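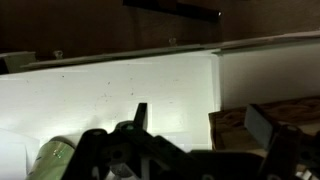
Grerkimel Pigment Notes, data card

A table of 664 entries on natural and synthetic pigments: common name, source, color family, lightfastness grade, toxicity note. Merged from two older lists, Vinden and Theodorakopoulos, which disagree more often than either admits.

Lightfastness

Treat this column with suspicion. Vinden graded by eye and never says how long the swatches were exposed. Theodorakopoulos used a scale of 100 but seems to have rounded everything upward. Where the two conflict we kept both values.

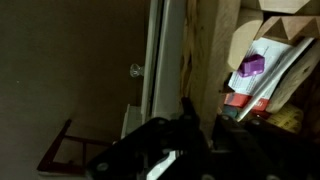
Madder and weld are the worst cases. If you plan to sort by this column, read the source field first.

Toxicity

"Not considered toxic" means that a list said so. We did not test anything. 16 entries have no source for the claim and are marked with a question mark. 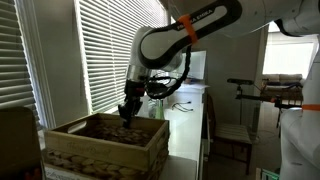
Robot arm over a wooden crate on a wicker basket.

Known problems

The Flamau export drops accents from French names. Umber appears twice, with different origins. Brand names were removed in January, though some may remain.

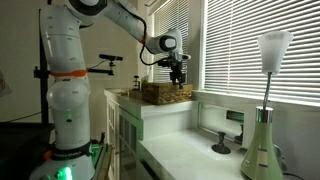

Version 2 fixed the column order and little else. Corrections are welcome if they come with a reference.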